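Home | News | Archive | Contact
Search this site Go
Print this page | E-mail this page

Can the robot clean the kitchen yet?

Nov 25, 2020

Readers of this newsletter ask me the same question since September: when can we buy a machine that does the chores? My short answer is, not for this Christmas.

The team at Goliritz works with simulated rooms, where a gripper can try the same pick 2000 times and no plate is broken. Their last report covers 314 different household things. With simple shapes, such as boxes and cans, the results are good. With things that have no regular side, the software must decide where two fingers can hold, and there it still makes many mistakes. 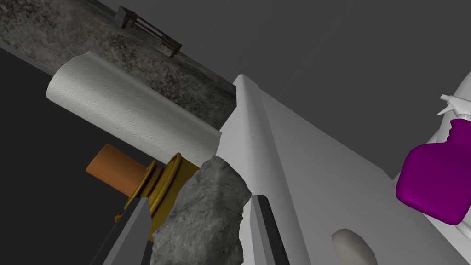
A person who clears a counter does not think about this. We take a stone, a roll of paper towels or a spray bottle, each one with a different grip, and we already know which one is heavy and which one we can crush. For the machine, every one of them is a new problem. Goliritz says that its program completed 51 percent of the mixed tests, against 50 percent in the version before. This is progress, but I would not give it my kitchen.

On the shop floor the situation is better. Zundness has a packing line in Whitfield where the parts arrive always in the same position, and the arm there works the full shift with few stops. A home is not so polite. The things lie where the family left them.

In the next issue I will write about Ullutetti, the project for folding towels.

Print | E-mail to a friend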